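Sivham pads vs the stock rubber - has anyone measured a difference?

Grippers and end effectors > Hand-held tools
Page 1 of 1

ostler_k
Posted Aug 28, 2019
The Tikudel shop is pushing the Sivham padded fingers again, and the page says they will hold "anything you'd find at home". I've been let down by that sort of sentence before. My stock jaws do boxes and tins well enough and are hopeless on crisp packets. Before I spend 39 quid on a pair, has anyone here tried them on soft, shiny packaging? I don't want the promo video, I've seen the promo video.

brackenfold
I've got 2 sets, one for each hand. They are better than the stock rubber on anything with a bit of stiffness. On foil bags I'd call it a draw. The pad gives nicely but the bag gives as well, so you end up squeezing air and the contents slide to the other end.

Renaud_fan_club
Can't agree with that. I ran 500 picks with the Sivhams and the slips I had were nearly all me coming in at a bad angle. Come down on the crimped end of the bag and they hold. If you go for the fat middle you deserve what you get.

ostler_k
500 picks of what, though? If it's the same bag on a bare table then I could do that with salad tongs.

Renaud_fan_club
Mixed packets, on a table, yes. You have to start somewhere.

brackenfold
Which is my trouble with every figure I see on here. A packet on its own on a table has air all round it. Put it in a box with a dozen others and you can't get the second finger down the side without shoving the neighbour. I've gone over to snacks in a cardboard box for all my comparisons, flaps left on, nothing tidied. It's a much ruder test and my numbers dropped like a stone. 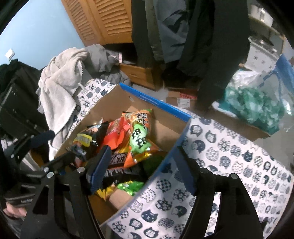
The top bag is always easy, by the way. Judge a pad on the second layer, where the dark packets are lying flat against each other and there's no edge standing up to grab. That's where I stopped seeing any gap between the Sivhams and the rubber ones.

tin_whistle
Did you keep the closing force the same for both? The Sivham pads are thicker, so if you're using the same trigger travel you are squeezing harder with them. I'd want that ruled out before anyone says better or worse.

brackenfold
No, same trigger, same hand, no force reading. Fair point. I'll shim the stock ones and do it again in September.

Renaud_fan_club
So the draw might not be a draw.

brackenfold
It might not. It might also be worse for the Sivhams, if they were getting extra squeeze for free and still only matched the cheap rubber.

dripfeed
Slightly off topic, but has anybody put the Dririrance controller behind these? They claim it feels the slip and tightens up by itself. I'd have thought that would matter more than what the pad is made of.

tin_whistle
I had one on loan. It does tighten. It also tightened on a bag of prawn crackers until I had a bag of dust. I wouldn't pay almost 800 for that when my own thumb does the job.

Renaud_fan_club
You can turn the limit down, it's in the second menu. People never read the manual and then blame the box.

tin_whistle
I did turn it down. Then it dropped things. There was a setting in between that worked for one kind of packet, and I had to find it all over again for the next kind.

ostler_k
Right, so what I've got is: fine on stiff things, unproven on foil, and the one comparison in a proper box wasn't matched for force. I'll hang on to my money until the shimmed run is done. brackenfold, could you write down which layer each miss came from? Even a tally on the flap would do me.

brackenfold
Will do. Not promising a graph.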